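Rosalinda Aquino and I went to the Batia open day in Westham on 25 January 2020. We caught the 192 bus and were inside by the second talk, which was about bottle wrappers and why the colour matters on a crowded shelf.

The room at the back was for handling the packs. Most visitors went straight past it to the coffee - a pity, as we stayed there longest.

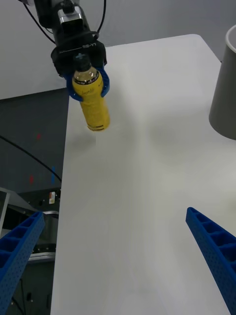 *Yellow bottle with a dark cap and a black band below the shoulder, over the white table.*

I liked that the shoulder is left clear, so the pale yellow contents show above the wrapper. Rosalinda thought the script on it too faint to read.

Darcy Ross took our group round the store next, with more than 1,000 sample packs on open racking, then the label archive. Entry was free and the tour lasted 39 minutes. The next open day is in March.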